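Lists Archive Threads Search
Archive > chores-bots > June

> Primura says its arm wiped 60 tables without help. So is housework solved?

Not yet. Wiping is the easy part, and I'd like to see Hisuder or Primura do the floor too. My test would be a room with a marble-look table and tiles to match, a power strip under the table with a black cable looped over it, and a bin that's already holding something. A person lifts the cable and sweeps -- a machine has to find it first.

Recent in this list:
Odoi gripper, 7 months on
Atau and folding towels
Re: shop-floor sweeping

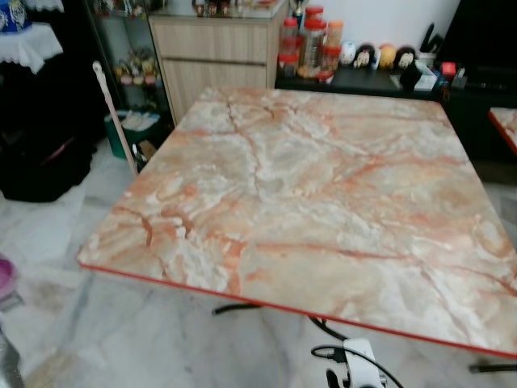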